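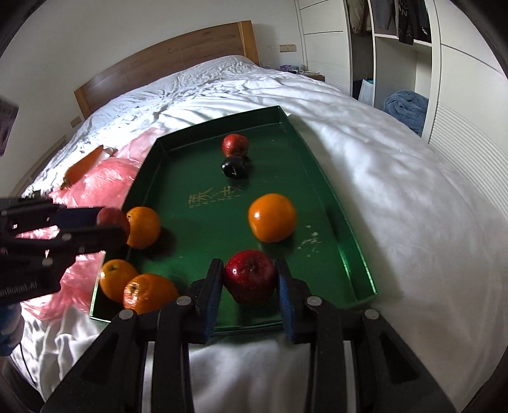 Posted by Inmaculada Cabello, Skustum product team – November

Skustum Pair – two-hand capture kit

Two hand-held grippers, one operator, a camera on each. No arm needed to collect. Blue finger pads, linkage jaws. Ships with the Mallet sync software.

What its for: bimanual picking on soft, uneven ground. Beds, sofas, laundry piles. Most fruit-sorting sets are shot on a lab bench and policies trained on them slide badly once the tray tilts.

Method, short version – Jérémie Guérin ran it. 1820 two-hand demos in homes, oranges and apples mostly, glossy trays on purpose. Same policy trained twice, once on bench data, once on the home set. Tested on 103 fresh layouts.
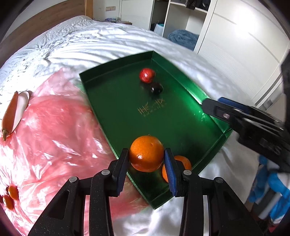
Home set came out ahead on picks next to a second fruit, which was the hard case. Bench policy kept closing on both. Glare still hurts, see the Metusow notes in the download.

In the box
Grippers, left and right
Spare pads
Charger, cables
Husano carry case

Weight 760 g per hand. Jaw opening up to 80 mm. Left and right clocks are matched at start-up, takes a minute, dont skip it.

Demo set is included with every kit. Replacement pads sold seperately.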